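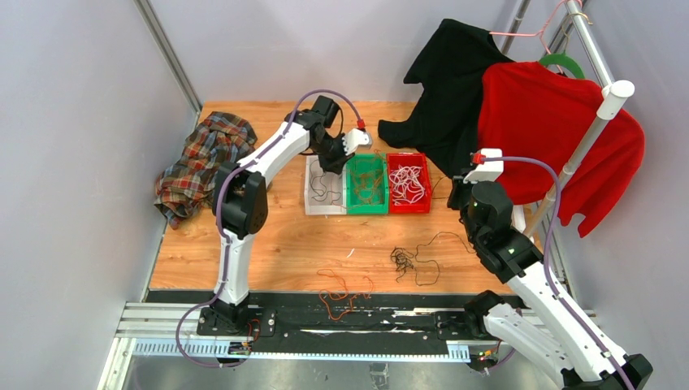

Drirnunham, 2018-11-29 – Felloseo, the household storage company based in Drirnunham, today released its Ledard sorting guide, a free set of instructions for people who want to get loose wires and cords out of drawers and into order. The guide asks for a clear tabletop and a few open plastic bins, and it sorts by color. Black wire goes in a white bin, orange or brown in a green one, white and pink in a red one. Anything not yet sorted stays on the table in front of the bins until it has a place.

The guide was written by Graham Kettle, product manager at Felloseo, after a trial in August with 75 households in Drirnunham and neighboring Rusnák. Each household received the draft instructions and was asked to use them for 12 days. Felloseo collected 1121 written comments.

"Most people told us they already owned a box of cables," said Kettle. "They wanted to know what to do on the day they tipped it out. So the guide starts there."

The draft had asked people to sort by plug type. Many comments said this was slow, and that family members could not keep it up. Color was easier to follow, and the final version uses it throughout. Plug type is now an optional second step for larger collections.

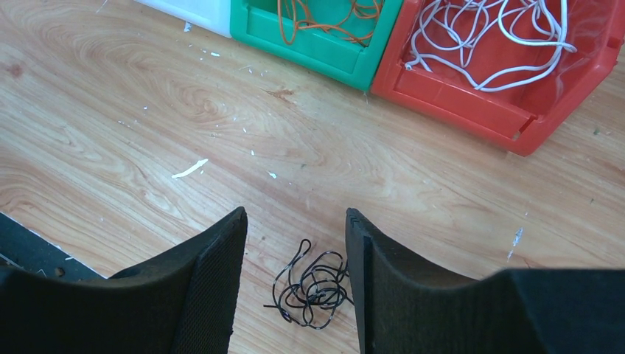
The Ledard guide does not ask anyone to coil or tie a cable during the first sort. Coiling comes later, one bin at a time. Thin wire can go in as a loose bundle, like the orange wire in the green bin, and thicker cable can lie in wide loops, as the white cable does in the red bin next to it. Bins should stand side by side with the open tops easy to reach. The last step is to pick up small scraps and wipe the table.

"I had a drawer I could not close," said Güven Akgül, who took part in the trial in Rusnák. "We did the first sort in one evening. The coiling took longer, and I still have some of the black ones left to do." 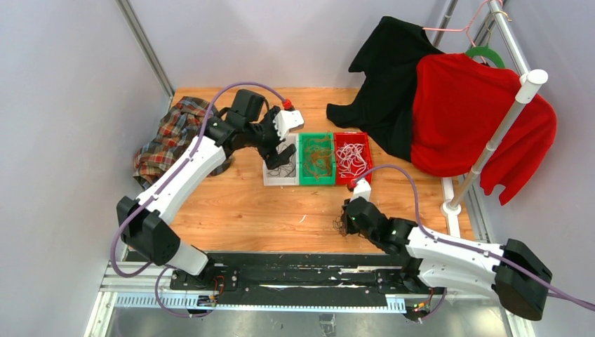 Black cords in the white tray, brown-tan strings in the green, white and pink in the red.

The guide runs to 11 pages and can be picked up at the Felloseo shop in Drirnunham or requested by mail. It works with any open bins or trays, and no purchase is needed. Printed color labels are included on the back page – cut them out and tape them to the front of each bin.

Press contact: Graham Kettle, Felloseo, Drirnunham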